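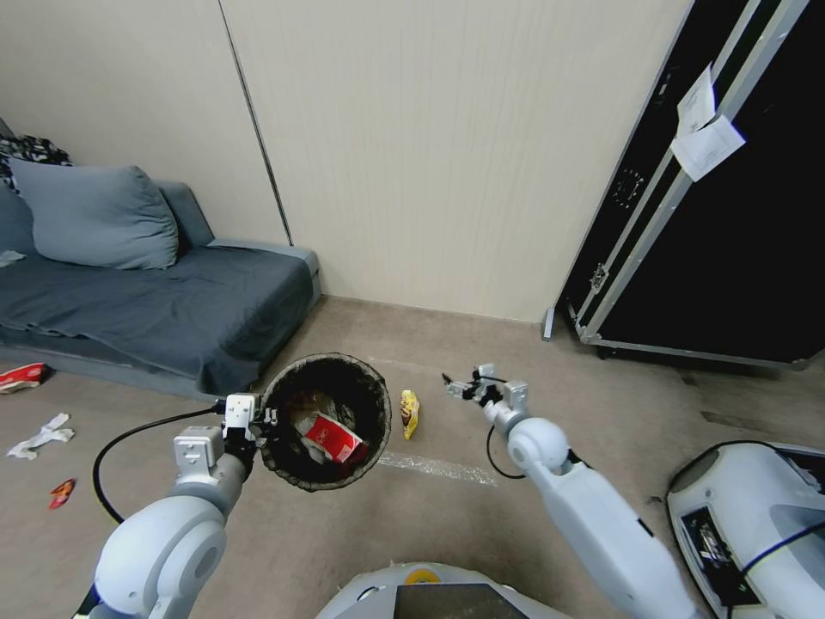 Fig. 1. Trash on the floor beside the sofa bed, with the lined wastebasket.

Print this page | E-mail this page

Picking Up Before You Clean: A Report on Bedroom Litter
Student project report by Golnar Bahrami
Karkow Housekeeping Course, Daneshvar Building

I chose this subject after a practice session in which I spent ages making a bed beautifully and then found I had been stepping around wrappers the entire time. My teacher was very kind about it (kinder than I would have been!), but it made me wonder how a person ought to go about the plainest job in the room, which is getting the trash off the floor and into the basket.

The question I settled on was a small one. Does it matter where the wastebasket stands while you work, and in what order you pick things up? I looked through the old Zaten handbook in our study room, which runs to about 3000 words on bed linen and gives wastebaskets two short lines. So I had plenty of space to think for myself, and I enjoyed that more than I expected.

My first idea was to leave the basket in one spot and bring everything to it. I liked this because it felt calm, and in a small room you are never more than a few steps away. The trouble came with the light things. A tissue or a piece of clear wrap is easy to lose sight of when you already have something in your other hand, and more than once I walked back to the bed and found I had overlooked a scrap lying close to the base.
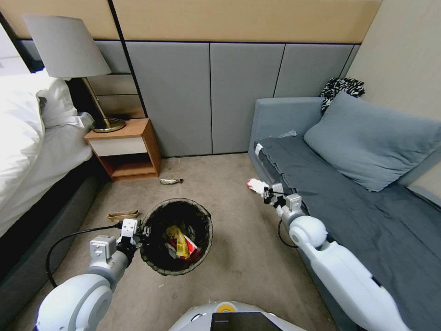

My second idea was to carry the basket along, or at least to keep moving it so that it was always within reach of whatever I was picking up. This turned out far better for wrappers and bits of packaging, and I would recommend it to anybody doing a room alone. Do fold the liner well over the rim before you begin, though. I skipped that once in a hurry and the bag slid down inside, and then I was reaching in after it, and you can imagine how pleasant that was.

Bottles deserve a paragraph of their own. A plastic bottle takes up a great deal of room in a small basket, and if it goes in early everything after it sits on top and wants to roll off again. I came to prefer leaving bottles until the end and, where there is a separate bin for them down the hall, keeping them out of the basket altogether. 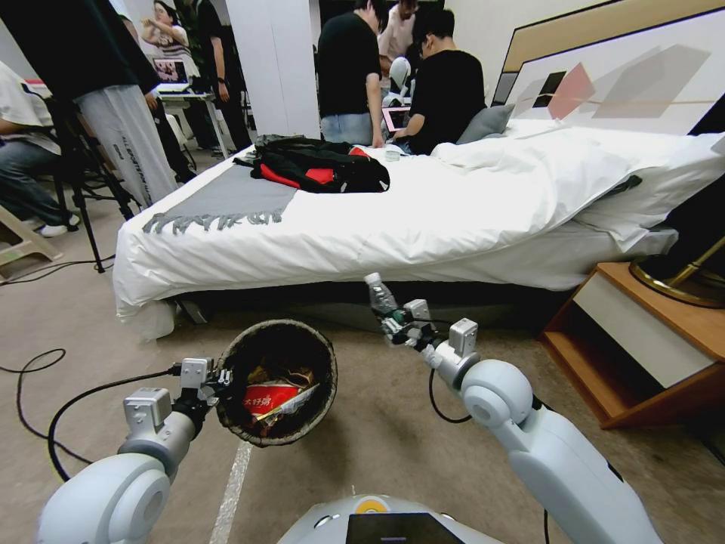 Lidemow, reading my draft, felt I was wrong to put bottles last, and wrote in the margin that a bottle on the floor is the thing most likely to be stepped on, so it should be stood out of the way before anything else is touched. I thought about this for a good while. I still wouldn't put it in the basket first, but moving it to a safe spot first seems sensible, and I have changed my own routine to match.

The order I use now starts at the bed and works outward. I look along the bottom of the bed base, lifting the hanging edge of the duvet if it comes down low, and then go over the open carpet toward the wall and the nightstand.
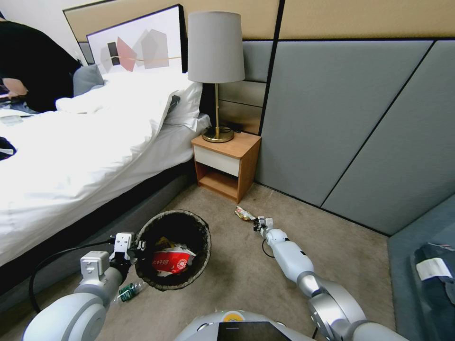 Wrappers that end up near furniture legs are the ones I miss most often, and I have learned to bend down and look from the side, where the shiny ones catch the light. Larger pieces can wait a moment, but crumbs and tiny specks I leave for the vacuum, which I had been foolishly trying to spare by picking them up with my fingers.

If I were to do the project again I would try it with a taller basket, and I would like to ask a few classmates to work the same room in their own way and compare notes afterward. I would also start writing sooner, as my notes were in three different notebooks and one of them had gone home with my sister.

Last updated: 4/27/21

Contact | Copyright Karkow Housekeeping Course | Back to top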